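Bullgate spreader project - progress report no. 4
To: Lowri Samuel
From: Isla Crichton

Lowri - short one this time, we're mid harvest and I'm writing between loads. Numbers first, then the problems, then what I need from you.

Where we are. Second prototype body is welded up and on its axle. Empty weight came in at 935 kg, which is over what I told you in the spring. Most of the extra is in the rear frame, where we went up a plate size after the cracking on the first one. Happy with the trade. The farms who will be pulling this have big enough tractors, and a cracked frame in the middle of a field is worse than a heavy one.

Floor chain is in. Runs straight, no jumping at the slow setting. At the fast setting it still climbs the left sprocket when the load is wet and all on one side. Tried more tension, helped a bit. Next is a wider guide, drawn but not cut yet.
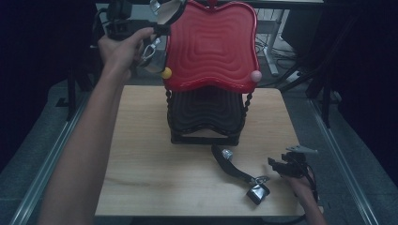 Spinner gearbox - Stüber sent the replacement and it has been fine. Old one went back with the chewed gear in a bag, waiting to hear on the credit. I would not count on it for this quarter. Hydraulic hoses all rerouted along the drawbar so they stop rubbing on the jack. Should have done that from the start.

Field hours. Three farms signed up, two have had the machine. Total spread so far 554 tons, against a plan of 689 by the end of this stage. The gap is all weather plus the eight days we lost to the gearbox. The Ilta place took most of it and they want it back after corn. Their ground is steep and the brakes got a proper workout, no complaints, one adjusment.

Spread pattern. Did the tray tests twice. Good in the middle, light at the edges, worse on the right. New vanes for the discs are the fix I think. Endska quoted 30 days on those from order. Order went in Friday.

Money. Steel is over, labor is under, the two nearly cancel. Tires were cheaper than budgeted as we took the narrower set. I moved nothing between lines without asking you, and the only thing I'm asking to move now is the leftover from tires into the vanes. Spreadsheet is in the shared folder, tab four. Ignore tab five, old.
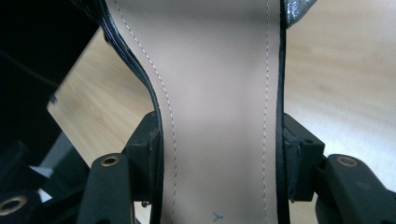
Page last changed: Aug 30, 2026

Safety items from your visit:
Guard over the PTO shaft - done, bolted.
Step on the right side - done, still needs the grip strip.
Light bar - wired, left turn signal works, right one doesn't. Bad ground somewhere.
Decals - not started.

Late or slipping. The operator manual. I have the greasing chart and the hitching section and thats it. Nobody is going to get the third farm's machine time until there is at least a short version, so it goes to the top of my list once the chain guide is in. Load cells also slipping, the bracket drawing was wrong (mine) and has to be redone.

Next stage, in order: chain guide, vanes on, tray test again, third farm, then the road test with a full load. Aiming for all of that by the end of October. If corn runs late the road test goes last and probably into the next report.

Need from you:
- yes or no on moving the tire money
- name of whoever signs off the brake certificate now
- a call with Stüber about the credit, they answer you faster than me

Receipts are scanned up to the hose order. The rest are in the truck, will send.

Isla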